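分类：协作机械臂 / 双臂套件 / 选购与评测
发布：23/01/2019 作者：torque_lin
标签：双臂 布料操作 Kornau Plurkano

标题：Kornau 双臂桌面套件用了一阵，说说叠衣服这块

1楼 torque_lin
套件是从 Clarthorpe 订的，含两条臂、底部导轨、夹爪和控制板，到货用了40天。装配不难，导轨先找平，再锁底座，顺序反了后面标定会偏。

先说结论：刚性件抓取没什么可挑的，布料是另一回事。我主要跑的是衣物展平和对折，双臂从上沿两端取布，再同步抬起。夹爪是平行指，指面出厂是光面，薄布容易从指缝滑走，我自己贴了一层硅胶，好了不少。

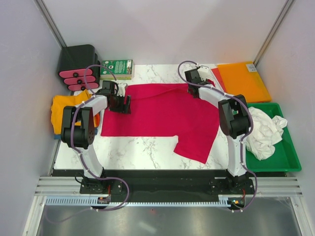

对折一次的程序我跑了124次，夹取位置全部手工示教，没有上视觉。失败多数出在第二个夹爪：第一只手提起来以后布会被带偏，另一侧还按原来的点去夹，就夹空了。官方例程里没有对这种情况的补偿，需要自己写。

走线也要提一句。线缆沿臂外侧走，肘部和腕部都要留够弯曲余量，说明书给的长度偏紧，腕部转到极限时会拉接头。

2楼 mm_zero
失败率多少？光说“多数”没法比。另外台面用的什么？大理石纹那种面很滑，布一推就跑，跟毛毡面测出来的结果不是一回事。

3楼 torque_lin
回2楼：124次里成功54次，判定标准是两角对齐且中途不掉布。台面就是白底灰纹的，确实滑。换毛毡我试过几次，没有记数，不拿出来说。

4楼 旧伺服
不到一半还说“没什么可挑的”？

5楼 torque_lin
那句说的是刚性件，麻烦看全。

6楼 旧伺服
看全了。我的意思是，厂家页面把布料操作写在首屏，买的人多半冲这个来。按这个标准，套件就是不合格。Plurkano 那套贵一些，但夹爪带力反馈，夹空了控制器知道，可以重试。Kornau 这套夹空了程序照走。

7楼 kinematics_404
不同意6楼。Plurkano 的力反馈我用过，薄棉布夹在指间那点力，和夹空时的读数差别很小，阈值怎么调都有误判。厚毛巾可以。真要判断夹没夹住，看电机位置比看力靠谱，指面贴了硅胶以后两种状态的闭合行程差得更明显。Kornau 的接口能读到夹爪位置，只是例程没用。

8楼 torque_lin
7楼这个思路我试试。接口文档里位置反馈的刷新周期没写清楚，谁测过？

9楼 kinematics_404
没仔细测，做夹后判断够用，做闭环不建议。固件先升级，旧版读位置时偶尔返回上一帧的值。

10楼 mm_zero
问个价格相关的。Royer 单独卖的软指套，一副525，值不值？

11楼 旧伺服
不值。硅胶片自己裁，厚度一致就行。软指套侧向刚度不够，双臂一拉布就歪。

12楼 mm_zero
侧向刚度这点我保留意见，拉力不大的时候影响应该有限。不过525确实下不了手。

13楼 torque_lin
补充：Clarthorpe 客服回复说5月会出新版例程，加夹取重试，指面换不换没有说。程序我整理完放附件，示教点要按各自的台面高度重新录，直接套用会撞台面。

14楼 kinematics_404
撞台面那条建议写进程序开头的注释里。第一次跑先把速度限到最低。

联系我们 | 版权归原作者所有，转载请注明出处 | 返回顶部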